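O grande inverno das paredes brancas

Em maio, a associação de moradores do edifício Echeverri abriu a votação para a cor do corredor do segundo andar. Fecharam-na na segunda-feira, com 34 votos e um empate entre "branco" e "branco, mas mais quente". O leitor habitual desta carta já adivinhou quem ganhou: o branco. Ganha sempre, como certos partidos.

Recebi nas semanas seguintes uma quantidade invulgar de correio sobre tinta. Güven Uysal, que mudou de casa cinco vezes e pintou todas, escreve-me que o branco é a cor das pessoas que pretendem decidir mais tarde. Tem na despensa o catálogo da Besham, com 309 tons, dos quais uma parte escandalosa se chama qualquer coisa como Névoa, Giz, Linho ou Silêncio. Pediu-me que os distinguisse à luz da cozinha. Falhei todos, incluindo o que era cartão por imprimir.

A minha própria teoria é menos generosa. Pintamos de branco por medo do cunhado. Uma parede verde-garrafa exige defesa ao jantar, com argumentos, e há quem se levante da mesa para lhe passar a mão. Uma parede branca não exige nada. É a conversa sobre o tempo, aplicada a rolo.

E depois há a luz, que faz o que quer. O mesmo branco puxa para o azul de um lado e fica chapado do outro, e lá se vai a tarde inteira a discutir se foram duas latas diferentes. 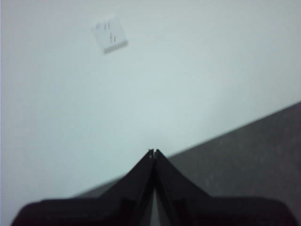 O que dizem os leitores

Uma leitora da rua Inik conta que pintou o quarto de amarelo-mostarda por despeito, depois de um divórcio, e que é a melhor divisão da casa. O ex-marido ficou com a sala, em Linho.

Outro leitor pergunta se vale a pena desmontar os espelhos das tomadas antes de pintar. Vale. Corte primeiro a corrente no quadro, guarde os parafusos num copo e escreva "parafusos" no copo. Eu sei que parece evidente. Também me pareceu evidente, e passei um mês com um interruptor preso por fita-cola.

Chegou ainda uma carta comprida em defesa do papel de parede com garças. Publico-a no próximo número, com cortes, sobretudo na parte das garças.

Quem quiser ver os tons da Besham pode pedir o catálogo emprestado ao Güven. Ele pede que não o devolvam com marcas de café, porque já houve quem votasse numa.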